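December
By Abhishek Rawat
2 min read

Notes for the Thursday talk — clearing the table

Good evening, everyone, and thank you for coming out in the cold. Keegan Vachon asked me for 15 minutes on sorting, and I told him I could do 15 minutes on one table, so let's see how we get on.

(Wait for people to sit down.)

Start with my mother's kitchen table. Everything landed there: the onions, the mail, my brother's walnuts, a shoe. She never cleared it from one end to the other. She would pick a kind of thing, say anything we could eat, and take all of that away first, and then she'd stop and have her tea before going on to the next kind. I still do it her way, tea included.

Ask the room: what is on your table tonight? Take 2 or 3 answers, no more, or we'll be here until breakfast.

Then the hard part, which is the odds and ends. A carrot is easy. You know where a carrot lives. It's the little packet, or the brown bristly thing that might be a pinecone and might be a brush, that gets moved from one side to the other for a week.

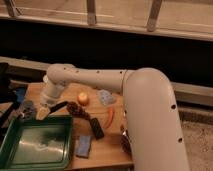
So give the odd things a tray of their own, and let them wait there until Sunday — mine is an old baking tray with a dent in it. Mention the Oteo bins only if someone asks about storage.

(Sip of water. Move on to drawers.)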